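Section 4: Your First Table Chore

By now you've got the Itska control app installed, the arm talks to it, and the e-stop does what an e-stop should. If any of that is shaky, go back to Section 3. I'll wait.

I wrote this section because the question I get more than any other is "okay, but can it do chores yet?" My answer after a long winter of trying is: a few, slowly, if you set the table up the way it likes. It will pick up a can and move it. It will pick up an apple most of the time. It will not clean your kitchen. Anybody who tells you otherwise has a very well-behaved kitchen, or a very good video editor.

So we're going to start in simulation, using the Brallgate kitchen pack, and teach the arm to clear a table one item at a time. Everything you do here carries over to the real arm in Section 6, though your grip settings will probably need another round.

What you need before you start

The Brallgate kitchen pack, unzipped into your scenes folder
The Quintana planner, version 2 or newer
110 free minutes (I mean it, the first run builds a cache and you can't hurry it)
Something to drink

Note: The kitchen pack unpacks into 3,232 small files. If your virus scanner likes to look at every single one, tell it to leave the scenes folder alone or go make lunch.

4.1 Load the scene

1. Open the app and go to Scenes, then Kitchens.

2. Pick a kitchen with a table and an appliance close together. I like the tight ones for learning. A big open kitchen makes the planner look smarter than it is, and then you get a nasty surprise at home, where the oven is always in the way.

3. Press Load and leave it be. The screen goes gray for a bit the first time. Don't click anything! I clicked everything my first time and had to start over.

4. When the arm shows up, press Home. It should fold itself up and stop.

Caution: If the arm jitters at Home and won't settle, your physics step is too coarse. Go to Settings, then Physics, and drop it one notch. Don't try to fix it by turning up the joint stiffness. The jitter goes away, sure, and then the arm flings the first can it touches into the next county.

4.2 Put out a few things to move

5. Open the Objects tray and drag two or three things onto the table. Cans and fruit are good starters. Stay away from bowls, anything with a handle, and anything floppy. Dish towels are a whole other section (and between you and me, that section isn't finished).

6. Stand at least one can upright. An upright can is the friendliest thing in the world for a two-finger gripper, same width all the way around, nothing to line up.

7. Once that works, add a can on its side. Now the angle of the wrist matters, and you'll find out fast whether your object poses are any good.

8. Press Settle so everything drops onto the surface properly. If you skip this, things hover a hair above the table and the first grasp looks great for the wrong reason.

Note: The tablecloths in the Brallgate pack are for looks. They don't bunch up or drag the way a real one does. At my house the cloth comes off before the real arm goes anywhere near the table, and I'd do the same at yours.

4.3 Tell the planner what to stay away from

This is the part people skip, and it's the part that fills my inbox.

9. Go to Planner, then Keep-Out. Add the table first.

10. Add every appliance next to the table. Add the doors as separate items! A door is its own moving piece, and the planner won't know it's there just because the oven body is on the list.

11. Set the clearance. The default is stingy. I use double for anything with glass or a knob on it.

12. Turn on Show Swept Path and send the arm from one end of the table to the other without picking anything up. Watch the elbow as well as the hand. We all stare at the fingers, and meanwhile the upper part of the arm is sailing over everything behind them.

13. Stop the arm with the gripper at the far edge of the table, on the side nearest the oven, and have a look at how much room is left between the fingers and the door. With a Coke can and an apple still out on the cloth, my check pose looks like so:

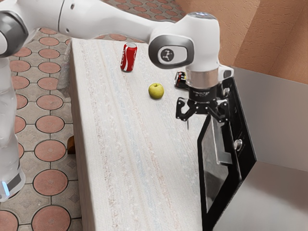 14. If you're happy with the gap, press Save Pose and call it something you'll remember. If you aren't, raise the hand a little and check again. Do it by eye first and use the distance readout after.

Caution: Saving a pose doesn't save the keep-out list. Those are two separate buttons, and yes, I've asked for them to be one.

4.4 Run the chore

15. Go to Tasks, choose Clear Table, and pick one object. Just one.

16. Set speed to Slow. You can be brave later.

17. Press Run and keep a finger on the space bar, which stops everything.

18. If the grasp slips, look at the approach before you touch the grip force. Nine times out of ten when I thought the hand was too weak, it was coming in crooked.

19. Repeat with the next object, then try the whole table.

My best score sheet so far comes from the Drotunach build in October: 159 clean pickups before the first one that needed me to step in. That was all in simulation, all cans and fruit, and with me fussing over the keep-out list beforehand. On the real arm I don't get anywhere near that. So can machines do chores? They can do this one, in a kitchen somebody has prepared for them, and I spend longer getting ready than I would putting the cans away myself. I still think it's a blast.

4.5 If it doesn't work

Arm won't leave Home: the keep-out zones overlap the arm itself. Shrink the nearest one.

Arm takes a huge detour: clearance is too big somewhere. Try the appliance doors first.

Apple rolls away: come in from straight above, and close the fingers slower.

Nothing happens when you press Run: check that an object is selected. The button doesn't gray out when it should.

Section 5 covers opening and closing doors. Save your scene before you go on, because it starts from this one.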